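JANUARY 9, 2022

STADACH BRINGS ITS RELATIONSHIP EVENINGS BACK TO GRATMONT, WITH MORE ROOM FOR THE SHY ONES

Gratmont: Stadach, the relationship education service that has been helping couples and hopeful singles talk to each other a little more kindly, is delighted to announce that its evening program, Wannasri, will return to Gratmont in May, and that this time there will be a separate stream for people who are not yet with anybody but would very much like to be.

Wannasri began as a small circle of couples who met over tea and far too many biscuits to talk about the things that tend to get swept under the rug at home: money, in-laws, old flames who still send birthday messages, and that prickly feeling you get when someone else laughs a bit too long at your partner's jokes. It grew because people kept bringing their friends along, and the friends kept asking whether they could come if they were single. For a long while we had to say no, and we never enjoyed saying it.

The new stream, called Jistomia, is our answer. It runs over 4 evenings and there is room for 19 people, so everyone will get a proper chance to speak (or to sit quietly and listen, if that is more their style). The evenings are built around conversation, with short exercises in pairs and a longer chat to finish. There are no scorecards, no buzzers and no moving along to the next chair when a bell rings. Anyone hoping for speed dating will probably find it all a bit slow, and we say that with some pride!

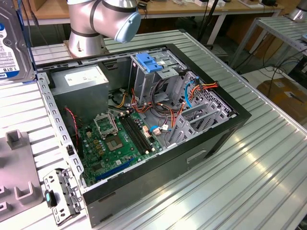 Anong Onsri said she had put off coming to the couples evenings for ages because she thought it would mean being told off for being jealous. What she got was a long talk about why she was checking her husband's phone in the first place, and she remarked that the two of them drove home that night still talking, missed their turn, and had to go all the way back around past the lake. She would like to see more time given to jealousy this year, and less to budgeting.

We have taken that to heart. Jealousy now has an evening all to itself in the couples stream, and we have borrowed a good part of it for Jistomia as well, because plenty of single people carry the worry along with them from the last relationship into the next one. The budgeting evening stays, though it has been trimmed, and we promise the worksheets are shorter.

Wiroj Wiriya, program lead at Stadach, has been shaping the new material over the winter.

"People come in thinking they need a clever line or a nicer jacket," he said. "Mostly they want to know how to tell someone they like them without feeling like a fool, and how to hear no without taking it home and chewing on it for a month. We practise both. There's a fair bit of laughing, and I've had to practise on my own colleagues, who have been very patient with me."
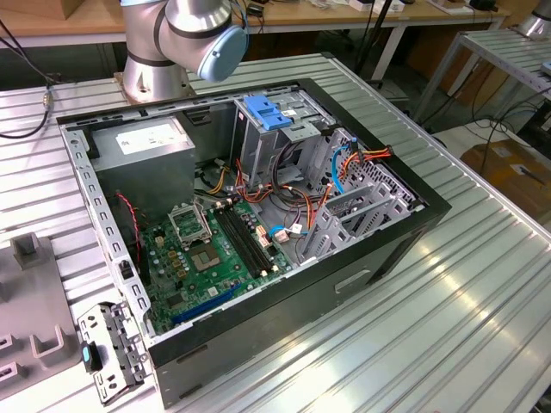 The couples stream keeps its familiar shape, with the welcome hour first, then the evening's topic, then supper. Couples at any stage are welcome, whether they have been together since high school or have only just worked up the nerve to use the word "partner" in front of their parents. Those who came last time are welcome again, and a good number of the discussion questions have been rewritten so nobody should feel they are sitting through a rerun.

We are also pleased to say that the Wannasri newsletter, which goes out to 545 readers, will carry a letters page beginning in the spring. Readers can write in about anything that is troubling or tickling them in matters of the heart, and 2 letters will be answered in each issue. Names will be left off for anyone who asks.

Registration for both streams will open ahead of the May start. Partners may register together on one form, and people joining Jistomia register on their own. Supper is included in both streams, and anyone with food allergies is asked to mention them when signing up.

About Stadach

Stadach offers relationship evenings, reading groups and a newsletter for adults of every age and background. Wannasri is its evening program for couples, and Jistomia is its new stream for singles. Media enquiries may be directed to Wiroj Wiriya at the Stadach office in Gratmont.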